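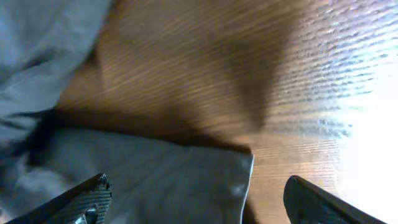

I have owned four irons in my adult life and I never once read a review before buying any of them. I grabbed whatever was on the shelf, used it until it started spitting brown water on my good shirts, and then bought another one. So when the last one died in August I decided I was going to be a grown-up and do some homework, and the homework led me to the Grenditz steam iron. I've had it long enough now to have opinions. Plenty of them!

First, what I iron, so you can tell if any of this applies to you. Work shirts, mostly cotton. Pillowcases, because I am my mother's child. Napkins and tablecloths when we have people over. And quilting fabric, lots of it, which is the real reason I care. If you sew you know you spend half your time at the ironing board and only the other half at the machine.

Out of the box the Grenditz is heavier than I expected. My old Branside was a featherweight and I thought I liked that, but it meant I was leaning on it the whole time and my shoulder let me know the next morning. With this one you just steer. It did take me a couple of weeks to get used to it, and I'd say if you have sore wrists you should pick one up in a store before you order.

It heats up fast. I timed it (with the oven timer, very scientific) and it was ready on the cotton setting in 90 seconds. The Branside took long enough that I would wander off and forget I'd turned it on. The light on the handle goes from orange to green when it's ready, and it's a big light, so I can see it from across the room without my glasses.

Steam is where I got picky. There's a steady steam setting and a burst button on top. The steady steam is good on high and kind of weak on medium, so for cotton blends I end up using the burst button a lot. The burst is terrific. I had a linen tablecloth that had been folded in a drawer since last Thanksgiving, with those creases down the middle that look like they were put in with a ruler, and they came out in two passes. I did sprinkle it first, the old-fashioned way, with my fingers and a bowl of water. I still think that beats any spray nozzle.

The spray nozzle, by the way, is not great. It shoots a little stream that lands in one spot and leaves a wet dot the size of a quarter. I gave up on it and keep a plant mister on the end of the board.

The tank holds 400 milliliters according to the booklet, and there's a line marked on the side. That gets me through five shirts with some left over. Filling it is easy — the door opens wide and stays open, so you can hold it under the faucet without needing a third hand. Emptying it is more of a pain. You have to tip it nose down and shake it, and there is always a spoonful that stays behind and dribbles out later, usually on the shelf in my closet. I've started putting an old washcloth under it.

Leaks: one, so far. I had it turned down to the silk setting and forgot to shut the steam off, and it dripped on a blouse. The booklet warns you about this on page three, so I can't be too mad, but I've used irons that shut the steam off by themselves at low heat and I wish this one did.

The soleplate has stayed slick. I use a fair amount of starch and normally by this point I'd have a sticky brown patch near the tip. So far I've wiped it down with a damp rag now and then while it's barely warm and it still looks fine. The tip itself is nice and pointy, good for getting between buttons and for pressing little seams open. I pieced a whole baby quilt with it over the holidays and only burned my fingers twice, both times my own fault.

The cord could be longer. I have one outlet in the sewing room and it's behind the bookcase, so I'm using a heavy-duty extension, which I know you're supposed to be careful with. At least the cord swivels and doesn't drag across what I just pressed.

It has an auto shutoff and I have mixed feelings. If it sits flat without moving it clicks off quickly, and good, it should. Standing up on its heel it gives you a lot less time than I'd like, so if I stop to pin something I come back to a cold iron and have to jiggle it awake. My sister-in-law has the Chauke and hers stays on much longer. But hers also cost nearly twice as much, and I tried it at her house and didn't like the handle, which is fat and slippery.

I also looked at the Mudo, mostly for the price. It felt flimsy to me and the dial turned if you so much as brushed it with your sleeve. For a dorm room, sure.

Would I buy the Grenditz again? Yes, I would. I'd give it four stars out of five, with most of that missing star going to the spray nozzle and the rest to the dribbling. If you only iron a shirt before a wedding, save your money. If you have a basket that never seems to get any emptier, it's worth it.

One more thing, buy a decent cover for your board. I put a thick felted pad under mine the same week and I'm sure some of the nice results are down to that.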